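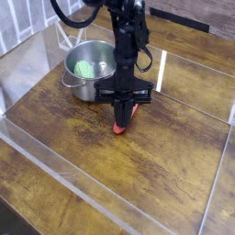
MEETING NOTES / DATA COLLECTION

13/04/2026
By the note-taker, Plolasen project

I took notes this time, so blame me for the gaps! We started late (the call with Vendamstead ran over) and went straight to the numbers.

Demo count. We have 826 usable demonstrations of the pot task, and the target is still 4000 by October. I said that felt like a lot of pot. Burkorcombe can send us their 1035 from the winter, but their gripper is narrower than ours and we went back and forth on whether to mix them in. Agreed: keep them in a separate folder and train once with, once without.

Object variety. Most of our episodes use the same few toy pieces, and the policy is getting lazy about it. It does great on the long orange-red one and then goes fishing around for anything round and green. We want more starting angles too, especially with the piece lying flat on the wood and pointing away from the pot. I'll make up a list of positions so we all stop putting things down in our favorite spot (I do this constantly).

Pot handle. Long discussion! Half of us want the wire handle always on the left, the other half want it turned at random. We settled on random for the next 50 episodes and then we'll look at the failures together.

Reflections. The shiny pot and the clear walls both throw highlights, and someone asked if we should swap in a duller pot. No. Kitchens have shiny pots. We'll vary the lamps instead.

Labels. Please, please mark an episode as failed when you drop the piece and pick it up again. Over 50 were marked good last round and I had to rewatch every one of them. Recoveries get their own tag from now on.

Halász export. Still writing the gripper width in the wrong units. I'm on it, and I'll post in the channel when the fixed script is up.

Next meeting is at the Vendamstead office, same time, bring your own mug.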